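News > Workshops > Robotics

Two wrist cameras and one big bowl: a morning at Grevwood

08/12/2023

I've been pestering the people at Grevwood to let me in for most of the fall, and this week they gave in. They're the small robot shop on the Drokcombe road (the building with the green roller door, if you've ever driven past it looking for the tile place), and they're in the middle of picking a camera and a gripper for a kitchen arm. Not a fancy arm. It's meant to put dishes away for people who have trouble reaching, and that's pretty much the whole job.

Kenta Iwasaki met me at the door with a coffee and a pair of safety glasses that had seen better days. He runs the testing, and he'd already been at it since before I was awake. The setup is one arm, bolted down, and two cameras that take turns at the wrist. They call them the Tolier and the Sperling. I kept mixing them up all morning, so if I've swapped them anywhere in my notes, Kenta is welcome to write in.

What I hadn't understood is how little a wrist camera gets to look at. I'd been picturing something like a security camera, a nice wide view from up high with the arm moving around in it. There is one of those too, on a pole by the window, but the one at the wrist goes wherever the hand goes. Get close to a dish and the dish is all you've got! You lose the edges, you lose the rest of the table, and some of the time you lose the dish as well and get a big patch of wood grain. Kenta says people who come from the big-camera side hate this for the first week and then stop noticing.

The plan is 90 tries for each pairing of camera and gripper. They have two grippers in the running, one with flat fingers and one with softer, bendy ones that close around whatever they meet. The flat fingers are quicker and the arm team likes them. The bendy ones are kinder to rims, and Elibariki Kinyua, who looks after the grippers and has strong feelings on the subject, would plainly have thrown out the flat ones by now if it were up to him.

"You watch it come down on a bowl," he told me, "and you see one finger go inside and one go outside, and it all depends on that line." By that line he meant the rim. If the software finds the rim, the rest is mostly arithmetic. If it puts the rim a little too far out, the fingers close on air or they give the bowl a shove, and I saw it do both before lunch.

So most of my visit was about rims, which I did not expect to be writing in a news column. A rim that's lighter than what's on either side of it is the easy case, and dark dishes on dark wood are the hard one. Plates are easier than bowls as long as they're lying flat. Bowls get harder as they get bigger, because by the time the hand is low enough to grab one, the camera only has a slice of it. The software has to take a piece of curve and work out where the rest goes. I asked whether it wouldn't be simpler to remember where the bowl was from higher up, and there was a pause, and Kenta said yes, they do that too, and that it works fine until somebody bumps the table.

Then there's color. Remigiusz Piątek has been arguing with the white balance for what sounded like a long time. He has both cameras set by hand and he still gets pictures that lean blue or green in the cool parts, worse when the overhead lights are down. He doesn't mind much for the rims. A rim is a rim, he says, and the step from light to dark is still there when the color is off. He minds because the next part of the project wants the arm to tell one dish from another, and color would be a cheap way to do it. He'd like to fix the light in the room. Kenta would like to leave the light alone, on the grounds that real kitchens are badly lit, and I have to say mine certainly is.

Blur is the other thing. The Sperling takes its picture faster and stays sharper when the arm is swinging, but it gets grainy when it's dim. The Tolier is better in low light and smears when the wrist moves. I'd assumed smeared was simply bad, end of story, but it depends on which way the smear runs. A sideways smear will wipe out the grain in a tabletop and still leave you the top curve of a bowl in decent shape. Remigiusz got quite happy explaining this – he drew it on the back of my parking receipt, so I now have no parking receipt.

I was allowed to press the start button for six of the runs. My job was to put the dish down somewhere on the table, step back behind the tape, and press. I tried to be sneaky and put a bowl close to the corner, and the arm went over, stopped, thought about it, and came down a finger's width too far left. Elibariki logged it as a miss and thanked me very politely. On the next one I was nicer and it picked the bowl up with no fuss at all. I clapped. No one else did, but I think they've stopped clapping by now.

Waltraud Teuber, who handles the money and the schedule, came through at the coffee break to ask when she could order the parts. The cameras aren't cheap in the amounts they need, and the price she has is only good until January. Kenta told her seven more days. She wrote it on her hand. She also told me, when I asked which camera she was rooting for, that she was rooting for the one with the shorter cable, as the long one keeps getting caught on the back of the arm and they've already had to replace a connector.

That cable came up over and over, by the way. If you asked me what decides these things, I'd have said picture quality, and they do keep careful tables of that. But the Tolier has its plug on the side, where it sticks out and bumps into things when the wrist turns over, and the Sperling has its plug at the back. Rainer Gerlach, who builds the brackets, has made a new mount to tuck the side plug in. It's a nice piece of work, only it moves the camera a bit farther from the fingers, and then everything has to be lined up again from scratch. He was doing the lining up while I was there, with a printed checkerboard and a lot of muttering.

No winner yet. Going by how people talked, I'd guess the bendy fingers have it, and the cameras could go either way. Kenta wouldn't be drawn. He did say the new mount gets its own full set of tries before anything is ordered, bowls first, plates after, and then cups if there's time. Cups have handles, and I was told that handles are a conversation for another visit.
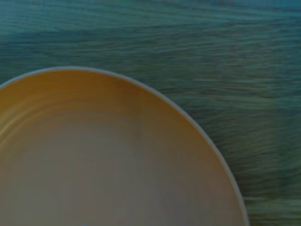 Page 7

A large bowl from the wrist camera at Grevwood, mustard-orange inside with a pale rim, on wood that comes out blue-green. The grain has smeared sideways at lower right, and the rim is still reasonably clear.

If you want to see the arm at work, Waltraud says to call ahead and to wear closed shoes. Parking is around the back, past the tile place, and please don't block the roller door – I did, and I heard about it. I'll be going back for the cups.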